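The Harbor Patch

Kinga Tóth had been told there would be a harbor in Cikodstead by October, and she had been told this in three different Octobers.

She still logged in most nights. The game sat at the bottom of her screen with its little anchor icon, and after dinner she would click the anchor, wait out the loading bar, and walk her character down the hill to the place where the harbor was supposed to go. There was a beach there. There was a sign stuck in the beach. The sign read HARBOR COMING SOON, in the studio's own lettering, and last winter somebody at the studio had gone to the trouble of putting snow on it.

"They've added a trailer," said Marciniak. That was the name over his head, anyway. She had played with him for eight years and didn't know whether it was his real one.

"They've always got a trailer."

"This one has boats."

"The last one had boats."

"These move."

She watched it in another window while he stood on the beach and waited for her. It was ninety seconds long. A ship came around a headland at sunset with its sails full, a choir sang one long note, and a man with a ring in his ear turned to the viewer and raised an eyebrow. At no point did anybody in the trailer do anything a player might do. No one clicked on a boat. There was no menu, no health bar, no inventory full of fish. In small letters at the end it said that footage might not represent the final product.

"Well?" said Marciniak.

"It's a nice eyebrow."

"You're impossible."

"I paid for this harbor," she said. "Forty dollars. Founder's Pack. I have the hat."

She did have the hat. It was blue, and it clipped through her character's ears whenever she looked down.

The studio was called Fukard, and it had started out as four people who made maps for another game and made them well. Kinga remembered those maps. She remembered one with a flooded library where you had to hold your breath between the shelves, and how she had stayed up until three in the morning looking for the last key. Whoever had built that library knew something about people. She'd followed them to Cikodstead on the strength of it. Then the four had become thirty-one, and got an office, and a publisher called Clotier had bought a piece of them, and the posts on the forum began to be signed by The Team.

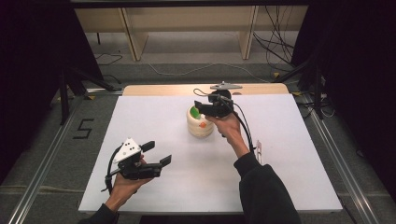
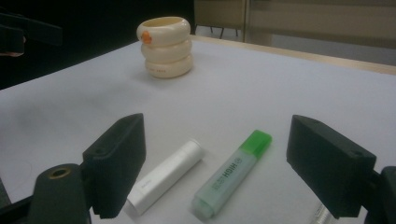
The cream-colored container on the white tabletop, in both pictures.

The Team was very excited. The Team heard everyone's feedback. The Team wanted to be transparent about the harbor, and so there was going to be a harbor event, at 10 p.m., live in the game, on the beach, for everybody who had the hat.

"You'll come," said Marciniak.

"I'm here anyway."

By a quarter to ten the beach was full. She had never seen so many blue hats in one place. People jumped up and down because there was nothing else to do with the space bar. Somebody was selling fish. Somebody else was asking, over and over, whether the event had started yet, and getting a different answer each time. Her computer's fan began to whine, and the sea, which was only a flat sheet with a pattern sliding over it, slid a bit more slowly.

"I bet they push it back," she typed.

"They won't push it back. They've got Clotier people watching."

"Then I bet it's another sign."

"What do you want to bet?"

She thought about it. "The hat."

"You can't trade the hat."

"That's why I'm betting it."

At ten the music stopped. It had been playing in that zone for as long as the zone had been there, a thing with flutes, and she hadn't known she was hearing it until it quit. The jumping thinned out. A ship appeared on the horizon. It did not come around a headland, there being no headland, and the sunset was the usual one that had been running since nine thirty. It was just a brown ship, a little too sharp against the sky, getting bigger.

The chat went by too fast to read. She caught BOAT, and BOAT, and a long row of the crying face.

It got to the shallows and kept coming. It came up onto the sand without tilting or slowing down, through the fish seller, through the first two rows of hats, and stopped with its front end inside the sign. A man stood on the deck. He had a ring in his ear. A yellow mark floated over him, which meant you could talk to him, and several hundred people tried.

Kinga had to wait a while for her turn. When the box opened, it said:

Ahoy, Founder! Our harbor is nearly ready. Would you like to reserve a berth?

Under that there was a price. She read the price twice, then closed the box and opened it again in case it had been somebody else's price.

"I'm calling that a sign," she typed.

"It's a boat," said Marciniak. "It's a boat and it moved."

"It's a boat with a sign on it. It's a man-shaped sign."

"Did you try going on it?"

She hadn't. She walked her character to the side of the hull and pressed the space bar, expecting to bounce off. The first jump did nothing. On the second she caught some edge that probably wasn't meant to be there and slid up the planks, hat first, and dropped onto the deck behind the man with the earring. Nobody else was up there yet. There was a hatch in the floor, open.

She went down it, since that was what hatches were for.

She supposed nobody had been meant to get in. The hold had no lamps and half the walls were plain gray, the gray things were before they were painted. But at the far end there was a shelf, and then another, and past those the floor sloped down into black water with books floating on it. She stood at the edge. A few spines stuck up. On the nearest step, where you'd see it only if you looked down, lay a small brass key.

"Where'd you go?" said Marciniak.

She moved the pointer over the key. It had a description, one line, with no signature from The Team. It said: left this here, don't tell them.

"Kinga? Are you crashed?"

It could easily be an old file, she thought. People reused things. You built a ship in a hurry, you dragged in a room you already had to fill up the hole, and the joke in it might be eight years old and meant for someone at the next desk. It didn't mean there would ever be a harbor. It certainly didn't mean she would pay for a berth.

"I'm in the boat," she typed. "Jump twice on the left side, by the rope."

"What's in there?"

"Probably nothing," she wrote, and took a breath, and walked into the water.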